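**Ticket 19 — Majimbun booking page, colours wrong on phones**
Status: open, nearly there!

Good news first: the Stadholm site loads properly again. Clearing the cache on the Florkelance server fixed the blank page, and it now comes up in 5 seconds instead of 30. So happy with that!
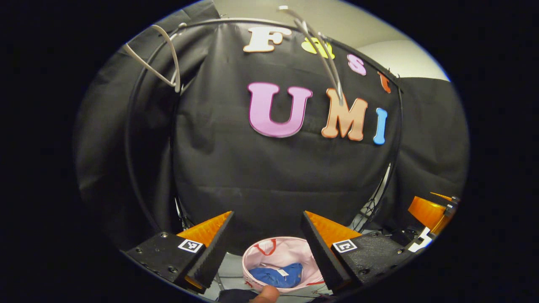
Still to sort out is the grey header on older phones. I tried swapping the theme file and restarting, no change. Then I rolled back to version 13 and the colour returned — brilliant — but the calendar lost its month names.

Next: copy just the header styles across from 13 and test again after lunch. Stukent login not checked yet.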